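My gym wants to pay me to wear a watch. So does my health plan, which is run through a company called Haltel, and so, in a roundabout way, does the grocery store where I buy coffee. The pitch is the same each time. Hit your steps, log your sleep, get some money back.

I signed up in October, mostly out of spite. Haltel promised up to $310 a year. After 17 weeks I had earned $52, and I'd spent more time arguing with the app than walking. It once gave me 2,792 steps for an afternoon of sanding a door. I kept the steps.

What bothers me is the word "wellness," and how little anyone is asked to prove once they use it. Morag Innes, who used to handle benefits at Skirnard, told me the firm kept its program for years without ever checking whether people got healthier. They checked whether people logged in. Logging in was up, so the program was a success, and there was cake.

Fans of these programs say they nudge people toward good habits. Maybe. I suspect they mostly find the people who already had the habits and hand them a discount. My neighbor Todor Perić runs before dawn and was always going to. He gets the full payout. His sister works nights, sleeps when she can, and gets a cheerful message asking if she has tried going to bed earlier.

Then there's the matter of where the numbers go. I read the Haltel privacy notice twice. It says my data may be shared with "trusted partners to improve your experience." I wrote and asked who they were. I got a link to the privacy notice.
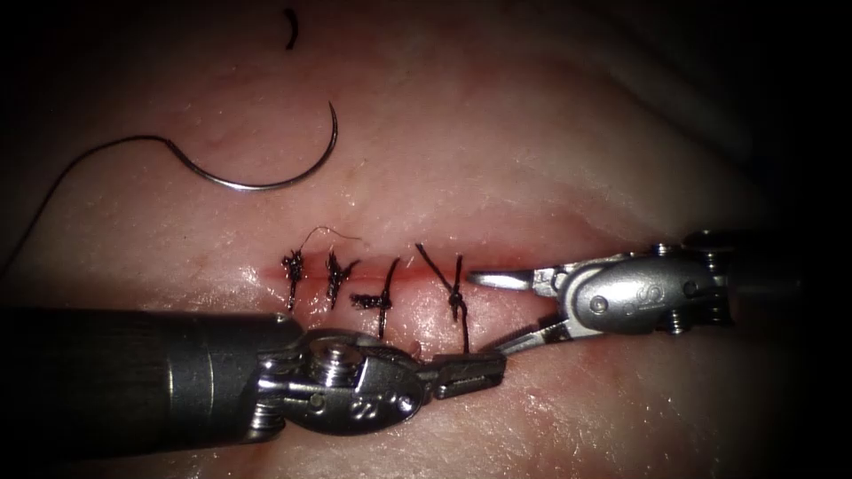 I'd be easier to win over if the money went somewhere dull. Shorter waits to see a doctor, say, or a person who picks up the phone. A bill I could read without a pencil would be worth more to me than any badge. Those things cost more than an app and look worse on a slide, so I'm not holding my breath.

The watch is in a kitchen drawer now. Haltel still writes every morning at seven to say it misses me.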